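Solid wood worktop: oil, hardwax or varnish?

flor_tello
We are having the kitchen redone in February and have more or less settled on a solid wood top, the sort made of long narrow strips glued together. The joiner has quoted £1264 for supply and fitting, which covers the long run by the window and a short bit next to the cooker. It comes bare. Finishing is down to me.

I've read three sets of instructions and they all say different things. The sheet from Sovville (where the timber is coming from) says Danish oil, several coats, then once a year. My neighbour says varnish and forget it. The joiner says hardwax oil. We cook every night and the tap drips, which will be fixed, but there will always be water near the sink.

What have people used and how does it look after a few years?

Flor Tello

grainline
Danish oil. I've had mine in for six years. Four coats at the start with a light rub down between them, then a coat whenever it looks dry. Round the sink that means every couple of months. The rest gets done once a year.

Do the underside as well before it is fitted. If you only seal the top it will take in damp from below and cup.

stoppedclock
Hardwax here. Two thin coats, and thin means thin. Most of the complaints you see about it going sticky are from people putting it on like paint. I used Rirnerar satin and it has stayed clear. You can see the strips properly, which is why I wanted wood to begin with.
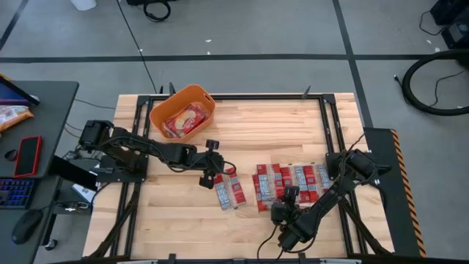

Page 2 of 4

pepperpot
I would go the other way and say varnish, at least near the sink. I know it isn't popular on here. We rent out a flat and tenants do not oil worktops. The varnished one in there has been down longer than the oiled one in our own house and looks better.

grainline
Varnish is fine until it chips. Once water gets under it you get a black patch and the only cure is to take the whole lot back to bare wood. With oil you sand the patch, wipe some on and it's gone by the morning.

pepperpot
That assumes somebody wipes some on.

grainline
Well yes. If you won't look after it, buy laminate.

pepperpot
I do look after ours at home, thanks. I was talking about the flat.

maysoun_r
I've done both so can give a comparison. The last kitchen was oiled, this one is hardwax.

Oil: cheap, easy, smells for a week. Marks easily from cans and wet cups but also mends easily. It darkened a lot in the first year and the strips that started out different colours ended up much closer together. I didn't mind that but my husband did.

Hardwax: dearer, fussier to put on, stays paler. Hot pans still mark it. Tea left overnight will leave a ring but it mostly scrubs out. When it does wear you can patch it, though the patch shows for a while at a low angle if you have a window at the end of the run. Flor, you said yours is by the window, so worth thinking about.

The thing I would do differently is leave longer between coats. The tin said six hours. In a cold kitchen that wasn't enough and I had to scrape back the bit by the door and do it again.

Maysoun Rizk

flor_tello
Thanks Maysoun, that's useful. The window is along the side rather than at the end, but the light does come in low in winter so it probably amounts to the same thing.

Does anyone know if the colour of the wood matters for which finish to use? Sovville do a darker one for the same money and I keep going back and forth. I like pale tops. My worry is that stains will show more.

stoppedclock
Stains from iron and from tea show more on pale wood. Flour, limescale and scratches show more on dark wood. I've had both and would have pale again. Crumbs show on everything.

If you do go pale then avoid anything with linseed high up on the list, as it will yellow. Ask for a sample offcut and try your finish on half of it. Leave it on a windowsill for a month with a tin can standing on it and look at the difference.

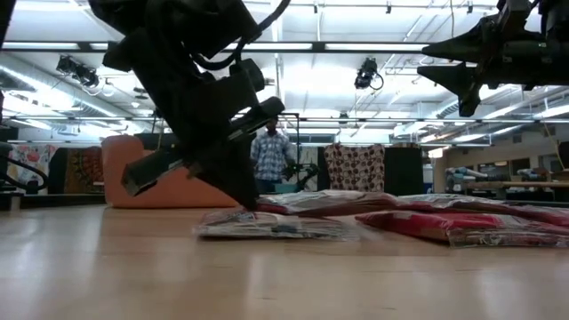

Pale wooden top with flat packets lying on it.

dovetail_dan
Agree about the offcut. I'd add, get one with at least four strips in it. They vary a lot and a piece with only one or two tells you nothing about how the whole run is going to look.

On the finish I'm with the oil people. Somebody will be along to say raw linseed and a rag is all you need. It takes weeks to go off and attracts dust the whole time. Use a proper blended oil.

And whatever you use, lay the rags out flat outside to dry before they go in the bin. Screwed up oily rags can heat up and catch fire. It's on every tin and people still stuff them in a carrier bag under the sink.

maysoun_r
Yes to the rags. I soak mine in a bucket of water first.

tealeaf88
Has anyone used the Edano stuff? It's water-based and you can do all the coats in one day, so the kitchen is out of use for less time. I've got some in the garage but haven't opened it.

pepperpot
I used Edano on a desk. Dries fast, no smell, looks a bit plasticky. It raised the grain badly on the first coat and I had to sand it right back. Wipe the wood down with a damp cloth first, let it dry, sand, then start. I wouldn't put it by a sink but I have no evidence for that, it just doesn't feel thick enough.

tealeaf88
Right, might keep it for the shelves then.

flor_tello
What about joins? The long run is going to be in two pieces with a join near the middle. The joiner wants to use bolts underneath and glue. Should I finish the ends before they go together or will that stop the glue working?

dovetail_dan
Don't put anything on the faces that are being glued. Oil or wax on there and the glue won't hold. Do the top and the underside up to the edge and mask the end off. Once it's bolted up and the glue has gone hard, sand across the join lightly and do another coat over it.

Also ask him how he's fixing the top to the cupboards. It needs to be able to move from front to back. Slotted brackets, or oversized holes with washers. Ours was screwed down tight by the previous owners and split along a glue line in the first winter the heating was on properly.

grainline
Seconded on the brackets. And leave a gap at the wall, then cover it with tile or an upstand. Mine shuts up completely in summer and opens again by Christmas.

Let the timber sit in the house before it's cut, too. Flat, with battens under it, not leaning on a wall in the hall. I had a length leaning for ten days and it never did go straight.
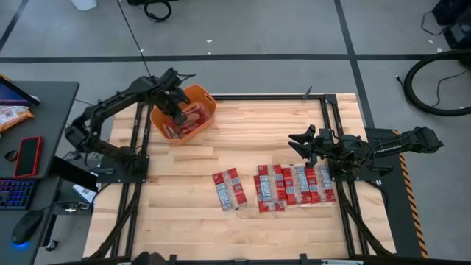 Ten days doesn't sound like much but the radiator was behind it. The joiner had to pull it flat with the brackets and there is still a slight rise at one end where things roll off. I've learnt not to put eggs there.

stoppedclock
Most suppliers say to leave it wrapped until it's wanted, which seems to contradict that. I left mine in the wrapping in the kitchen itself and opened it the morning it was fitted. No trouble.

grainline
Depends how the yard kept it. If it's come from a cold shed I would want it unwrapped and turned over every so often. If it's been kept indoors then leave it wrapped.

flor_tello
I'll ring Sovville and ask which.

For now I think hardwax on the main run and the short piece both, three thin coats round the sink instead of two. I'll get two offcuts and try Rirnerar on one and ordinary oil on the other before I buy a big tin. Moussa on the ring road has the small tins, I looked this afternoon. The satin was out of stock so it might have to be matt for the test.

maysoun_r
Matt and satin look different enough that I'd wait for the satin. Matt on mine went shiny in front of the kettle where it gets wiped the most.

pepperpot
Still think you'll be sanding round that sink in two years. Post back and tell us either way.

Contact us | Forum rules | Copyright the forum and its members | Back to top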